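As máquinas e as tarefas de casa: uma avaliação prudente

22 de março de 2018
Publicado por Redação do blog Hashmi

Regressa periodicamente a esta página a pergunta sobre a data em que um robô poderá arrumar uma cozinha, dobrar a roupa ou esvaziar a máquina da loiça sem supervisão. O autor acompanha o assunto há vários anos, primeiro por razões profissionais e depois por interesse próprio, e considera útil deixar registado o seu entendimento no estado atual da matéria.

Convém distinguir dois planos. No plano industrial, a automatização de tarefas repetidas está consolidada. Na unidade da Wendale, que o autor visitou em dezembro, uma célula de embalamento processa 3.582 peças por turno, todas do mesmo formato e apresentadas na mesma orientação. O desempenho é notável e não merece reparo. Sucede, porém, que a célula foi construída em função da peça, e qualquer alteração do formato obriga a uma paragem e a nova afinação.

No plano doméstico, nenhuma destas condições se verifica. Os objetos mudam de lugar, as superfícies cedem, a luz varia ao longo do dia. Uma toalha mal estendida basta para alterar a altura a que assenta um copo. A pessoa que o levanta corrige o gesto sem dar por isso; a máquina tem de dispor de uma medição, de um modelo ou de muita prática acumulada.

É neste segundo plano que se situam os exercícios de manipulação hoje mais frequentes: pegar num cubo de madeira, levá-lo a uma caixa aberta ou pousá-lo no prato de uma balança de cozinha, sobre um pano que faz pregas. Ao leitor menos habituado parecerão exercícios modestos. Contêm, todavia, boa parte das dificuldades de uma bancada verdadeira, a saber, a aproximação a um objeto pequeno, o fecho da garra com a força adequada e a largada no ponto pretendido.
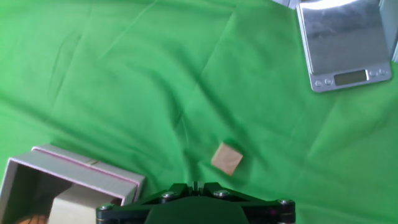 O critério de avaliação deve, por isso, ser exigente. Uma demonstração bem-sucedida prova que a tarefa é possível naquelas condições; nada diz sobre a frequência com que seria cumprida numa habitação. Nos ensaios da Isbridge a que o autor teve acesso, foram registadas 337 tentativas de transferência de pequenos objetos entre recipientes. O relatório separa as falhas de preensão das falhas de colocação, prática que se recomenda e que poucos seguem. As segundas revelaram-se mais difíceis de corrigir, em particular quando o recipiente tinha bordos altos ou se encontrava perto do limite de alcance do braço.

Acresce a questão dos materiais refletores. O aço inoxidável polido, tão comum nas cozinhas, devolve às câmaras uma imagem confusa do que o rodeia, e a estimativa da distância ressente-se. O mesmo se dirá do vidro e da água. Os tecidos levantam problema diverso - a forma que têm agora não é a que terão depois de tocados.

Quanto aos custos, o autor abstém-se de previsões. O projeto Drurkbridge, que pretendia equipar quatro apartamentos com um braço fixo à bancada, foi suspenso antes da instalação do segundo. Os motivos invocados foram de ordem orçamental, mas os moradores do primeiro apartamento tinham manifestado reservas quanto ao espaço ocupado e ao ruído. Um aparelho que exige a reorganização da cozinha antes de poder ajudar nela encontrará sempre resistência.

Feitas estas ressalvas, seria incorreto concluir pela ausência de progresso. As garras atuais são mais leves, a colocação de câmaras junto ao punho generalizou-se e a aprendizagem a partir de demonstrações humanas reduziu o tempo de preparação de cada tarefa. O autor admite que certas operações circunscritas, como a pesagem de ingredientes secos ou a triagem de peças miúdas em oficina, venham a ser confiadas a máquinas antes da arrumação geral de uma divisão.

Aos leitores que têm escrito a pedir recomendações de compra, responde-se que, à presente data, não se conhece equipamento de uso geral que justifique a despesa num agregado familiar comum. Os aspiradores autónomos constituem caso à parte e serão tratados em texto próprio, juntamente com os corta-relvas.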